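Getting Marks Out of Cloth Without Making Them Worse

Most stains are beaten by leaving the hot tap alone. Cold water first, always, and dab from the outside in. Scrubbing only gives the stain a bigger house. 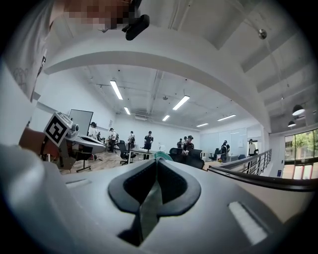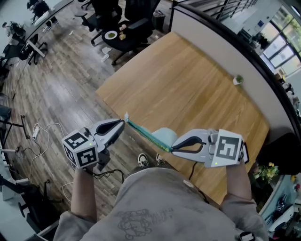 Lirnwood Household Skills Club, Whitcombe branch

Tea and coffee: rinse from the back of the cloth, then work in a little washing-up liquid. Leave it for 10 minutes, or one cup of whatever caused the trouble.

Candle wax: let it go hard, pick off what you can, then iron between two sheets of brown paper on low. Move the paper along as it soaks up the wax, or you will be ironing it back in with great care.

Grass: white vinegar and an old toothbrush - old meaning retired, please.

Red wine: blot, cold water, blot again. Salt is traditional and gives guests something to do.

Biro: surgical spirit on cotton wool, with a rag underneath. Test a hidden seam first. The Nedby tea towels did not survive this one and are now the Nedby dusters.

Check the mark has gone before anything goes in the tumble dryer - heat sets what's left.

Next month: limescale, and the Molwood kettle.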